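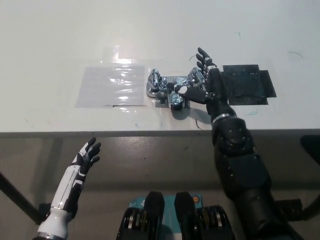 Speaker notes - "Fix the drip first: what I learned from a small town's water bills"

OK, hi everybody, thanks for staying on after the coffee. (Wait for the door to close. It bangs.)

I'm Sandro Pace, I read water meters and water bills for a living, and yes, I do get invited to parties. Not many. But some!

Start with the kitchen question: hands up if you know what your last water bill was. OK. Now keep your hand up if you know how much water that was, in gallons. (Usually almost every hand drops. If somebody keeps theirs up, ask them, it's always a good story.)

So that's my whole talk, really. We know the dollars and we don't know the gallons, and the gallons are where the fun is.

ZITBRIDGE

I got into this in Zitbridge, which is a town you've driven past if you've ever missed the exit for the lake. One water tower, one treatment plant, a main street with pipes older than anybody who works on them. The town was pumping a lot more water than it was billing for, and they wanted someone to sit down with the bills and find out where the rest went.

I thought I'd be there for two weeks. I was there until June. (Pause, they laugh here sometimes.)

The first thing I did was ask for 500 household bills with the names taken off. They came in a banana box. Paper! I typed them in at a desk in the back of the town office, next to the plotter, and by the end I could tell you who had a garden and who had teenagers.

THE TWO HOUSES

Slow down for this part, people like to write the numbers down.

I want to tell you about two houses on the same street. Same size lot, same builder, two adults in each. One of them used 1685 gallons in a month. Totally normal, nothing to see. The other one used that PLUS another 1182 gallons on top, every single month, and had done it for so long that the family thought it was just what water cost.

I knocked on the door. Very nice people, gave me lemonade. No pool, no sprinklers, no leaky hose. We went around the house together and listened, and I mean that literally, we stood in each room and shut up for a minute. And in the upstairs bathroom you could hear it. A little hiss, like somebody letting air out of a bike tire. It was the toilet. The flapper at the bottom of the tank had gone stiff and the water was sneaking past it all day and all night.

New flapper, ten minutes, less than the price of a sandwich. They were so mad! Not at me, I don't think. At the toilet.

(If running late, skip straight to "Try this at home.")

WHY PEOPLE DON'T NOTICE

I've thought about this a lot, mostly in the car. A leak in the ceiling gets your attention because it ruins something. A leak that goes down the drain is polite. It goes where water is supposed to go. You get used to the sound, the same way you get used to the fridge.

And then the bill. Please go home and look at yours. Mine has the amount due in big type, a cartoon otter, a paragraph about paperless billing, and then way down in the corner in gray letters, the usage. In Zitbridge it was printed in units of 100 cubic feet. Who in this room thinks in cubic feet? I do it for work and I still have to look it up. (It's 748 gallons to a unit. I wrote it on my hand for this talk.)

So we made one change before we dug up a single pipe. We moved the gallons to the top of the bill and put last year's number for the same month right beside it. No lecture, no smiley faces, no "your neighbors are better than you." Just this year, last year. The phone at the town office started ringing the morning those bills landed, and the calls were great. "Why is mine double?" Well, let's find out! Most of those calls ended in a toilet or a faucet. One ended in a horse trough, ask me about it at lunch.

TRY THIS AT HOME

Three things, then I'll take questions.

The food coloring one. Put a few drops in the toilet tank, don't flush, go make a cup of tea. If there's color in the bowl when you come back, you need a flapper. Use blue, red gives people a scare.

The meter one. Write down your meter reading last thing at night and again at six in the morning, and don't run anything in between. If the numbers are different, something in your house was awake. Remember the ice maker, and remember the water softener, because those two have embarrassed me in front of customers.

The cup one, for a dripping tap. Put a measuring cup under it when you go to bed and see what you've got at breakfast. I like this one best for kids. My nephew did it and then would not stop measuring things - he had opinions about his grandmother's shower that I'm not going to repeat up here.

If it's the tap, it's very often a washer or a cartridge. Shut off the water under the sink FIRST, put a rag over the drain so you don't lose the little screw, and take the old part to the store with you. Don't try to describe it to the guy at the counter. I have tried to describe it to the guy at the counter.

QUESTIONS

Ones I usually get:

Is it worth it for one drip? Depends on the drip, so do the cup thing and see. Hot side first, though, you're paying to heat that one.

Did Zitbridge find the rest of its water? A good part of it. There was also a main under the ball field, and that one took a backhoe.

Does bottled water count? No. Good try.

(Handouts are on the chair by the exit. Food coloring is in my bag, blue only, one bottle per table please, and I need the eyedropper back.)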